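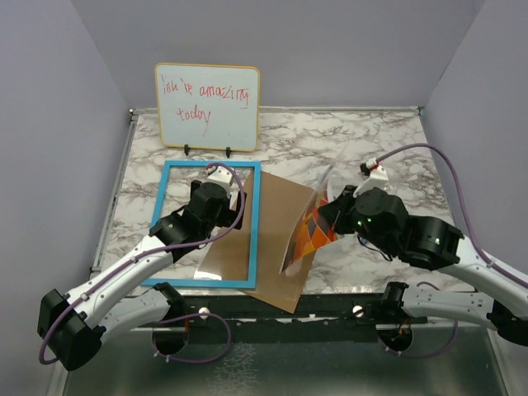
Purside Car Audio Club
Minutes of the September general meeting

Present: Amarachi Akande (chair), Wendelin Camenzind, Hrvoje Ivanov, Radomir Leka (minutes), and members as signed in the book.
Apology: Milovan Janevski.

Meeting opened at 7.30 pm.

1. Previous minutes
Accepted with one correction. The fuse rating given for Hrvoje's demonstration amplifier should read 60 amps. Moved W. Camenzind, seconded H. Ivanov. Carried.

2. Matters arising
Wendelin has returned the oscilloscope to the cupboard. One probe is missing its clip and he will order a replacement.
The letter to the council about noise at the Hodžić Road car park has gone. No reply yet.

3. Sound-off, Sunday
Amarachi confirmed the booking for the lower car park. Entries stand at 30, with almost all of them in the two street classes. The open class has too few cars to run separately and will be judged with the modified class unless more come in by the closing date.

Radomir asked whether the meter had been checked. Hrvoje has compared it with the one at Alix Auto Electrical and the readings agreed. Same microphone position as last year: passenger headrest, windows up, engine off.

There was discussion on engine-off running. Two entrants last year had flat batteries by lunch and had to be jumped. Agreed that chargers may be used between runs, with the lead disconnected before the car moves into the judging lane. Wendelin to bring the long leads.

Music after 4 pm is to be kept to the judging lane only. Hrvoje will speak to the entrants at sign-in.

4. Rule change, box size
Milovan's proposal was read out in his absence. He asks that the street class limit on enclosure volume be dropped and replaced with a limit on the number of drivers.

For: the present rule means measuring boxes in the boot with a tape, and last year's measurements were disputed twice. Ported boxes with odd shapes are nearly impossible to work out on the day.
Against: Wendelin said a driver limit favours anyone who can afford one very large subwoofer, and newer members with a pair of modest ones would be pushed up a class. Amarachi was of the same opinion.

Hrvoje suggested that entrants supply a drawing of the box with their entry form and that only the top places be measured. General support for this, but members wanted Milovan to be heard. Held over to the next meeting. The present rule applies on Sunday.

5. Bulk order of cable and sound deadening
Bestach has quoted on deadening sheet at the club rate, with a minimum order of 6 boxes. Names are on the list for four. Radomir to ring the members who bought last time.

The cable offered at the same price is copper-clad aluminium. Hrvoje was against buying it for amplifier runs, as it has to go up a size to carry the same current and the terminals on the smaller amps won't take it. Agreed to ask for a price on pure copper and leave the cable out of this order if it can't be had in time.

6. Beginners' night
Wendelin will run a session on setting gains and crossovers, using his own wagon. Members' cars can be looked at afterwards if time allows. Bring the manual for the head unit.

7. Accounts
Balance in the working account is $164 after the hall hire was paid. Entry fees for Sunday have not been banked yet. Report accepted.

8. Other business
Radomir has an alternator whine through his left tweeter that goes away when the RCA leads are pulled. Several suggestions were made. He will try moving the amplifier earth to bare metal first and report back.

The kitchen urn is to be switched off at the wall after meetings.

Meeting closed at 9.10 pm. Next meeting at the same hall, 7.30 pm start.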